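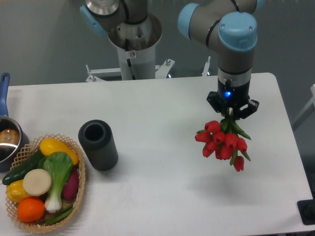 Talpur Audio Workshop - Transfer & Restoration Bench

Search notebook entries Go

2 May 2024

Torine sessions, reel 4. Second day on this one.

Baked the reel overnight in the incubator and let it come back to room temperature before touching it. First pass on the left machine was fine until the alto solo in the third tune, then the highs dropped away. Stopped, cleaned heads and guides. Brown residue on the first two swabs, almost none on the next. Second pass held up all the way through, so that is the one I am keeping. Both are on the server, the bad one marked DO NOT USE.

Azimuth: no tones on this reel, same as the others. Set it by ear on the ride cymbal with the channels summed to mono. Þórarinn checked it after me and moved it a hair. His setting is better. It is written on the box.

Speed is still a question. The piano on reels 1 to 3 sits close to pitch, but reel 4 comes out around 2 percent sharp against them. Kuldeep thinks the machine at the original session was running slow by the end of the night. I think it may have been a different machine, as the hiss has a different color too. Either way I am transferring flat and we correct in the computer, after Halldóra has listened. She played piano on a later date with this band and knows what key they did the ballad in.

Track list on the box does not match the tape. Box says five tunes, tape has six. The extra one is a slow waltz, tenor and brushes, with no slate and a false start. It could be the piece Gonance left off the LP. Bjartur is going through the January letters to see if a title turns up. Calling it "Untitled waltz" until then.

Noise: hum at 63 Hz, low level, only on the right channel and only between tunes. Odd frequency for mains, which would fit the speed problem if I had it the other way round. Leave it. Tried the Nedach filter on a copy and it took some body out of the bass, so not using it on the master.

Splices - two let go during rewind, both at leader. Remade with new tape. One more inside the ballad looks dry but held. Play it, do not fast wind it.

Left to do:
- reel 5, not baked yet
- photograph both sides of box 4
- ask Lwazi if the cassette edition used these mixes or the later ones
- log sheet 115 is missing its second page, find or redo
- order swabs and white leader

Filed under: Tape transfer, Jazz, Reissues

Get new notebook entries by email. Enter your address to subscribe.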